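4/2/20

Quick one tonight, I have a lab report due and I haven't started it. But I said I'd keep this thing updated through the whole build so.

Club stuff. We're doing the tea task for the Buseo challenge in May. Two arms, one kettle, one cup. Pour without making a mess. Sounds like nothing, I know. My mom said "so it makes tea?" and no mom, it does not make tea, there isn't any tea in it, we're practicing the motion.

Team name is still Bilto. I voted against it. Moving on.

Most of this week went to teleop. One person drives, one person watches the screens and yells. I've been the yeller mostly, I'm better at it. We need 63 clean demos before we can train anything worth looking at and we have 24. Would be 23 but Dureck let us keep one where the left arm wandered a little at the end. (Dureck is the grading script. It's very strict and it has no manners.)

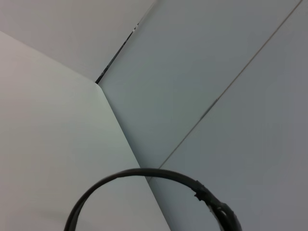 The wrist view is the one I keep arguing for. Everybody wants to drive off the head camera becuase it looks normal, it's like sitting at the table. Fine for getting close. Then you're lining up and you want to know what's right by the hand, and the wrist gives you that, only it takes some getting used to. Half the time it's just pale panels meeting at weird angles with a black curve in front, and you have to work out which way is up before you move anything. First few runs I was calling left when I meant right. Sorry to whoever was driving. I've started drawing the wrist view on scrap paper with arrows, dumb but it helps.

Other thing: the handle. We changed where we grab it three times. From the side, too much swing. Low down at the back, the driver's elbow ends up somewhere awful and the arm doesn't like it either. So now top of the handle, fingers straight across, and tip from there. Way better. Still slow.
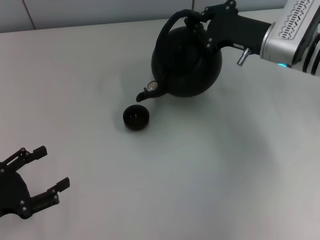
Ronaldo Aguiar
Second-year, software side, Bilto

OK so the cup. Small black cup, short and round, and the spout on that kettle is short too, so you have to get right up over it. Go too far back and you miss the rim. I want to try a wider cup for training and go back to the small one later, got outvoted, we're keeping the small one the whole way through.

Left arm has no job during the pour right now. It just waits with the gripper open. The plan is for it to steady the cup, and I wrote that part last weekend, and it works in sim, which means very little. Next session I want to run it for real at quarter speed with somebody's hand on the stop button.

To do before then:
fix the timestamps (again)
rename the demo folders, whoever used spaces pls stop
ask about borrowing the Kawaguchi room for longer on practice nights
write down the grab position so we don't change it a fourth time

If you're in the club and reading this, sign up for a driving slot. The sheet has gaps and I can't do all of them, I have classes. Drivers need the short training first, it's quick.

Ok lab report. More when we hit 63.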